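Open Day at the Domia Student Robotics Club

January 15, 2018

The Domia campus robotics club held its open day this weekend, and I went along to see what the students have been building. The club has 17 members this year and works out of 2 rooms on the ground floor. Visitors could walk in without signing up.

The first stop was the Gistard project, a small cart that follows a painted line down the hallway. It lost the line at the second corner and a student carried it back to the start. The code has been rewritten since last June, and the team is still adjusting the turning speed.

The Eynon project is about hand control. The students work with a glove device worn over the hand and use it to practice reaching for and sorting everyday things. Soft toys are harder than blocks, one member told me, as they change shape when squeezed.

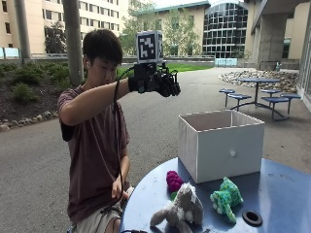
Hand control outdoors: the glove device with its marker cube, over a table with plush toys and a white storage box.

I asked about the printed pattern on the cube. It lets the software work out where the hand is and which way it is turned. The team's spending on parts so far comes to $1,659, most of it for motors and cable.

The day closed with a short talk on Flesonine, the regional student contest the club plans to enter in June. Eight teams have signed up. New members can join at any point in the semester, and no programming experience is needed.

14 shares | 2 comments

Contact | © 2018 | Back to top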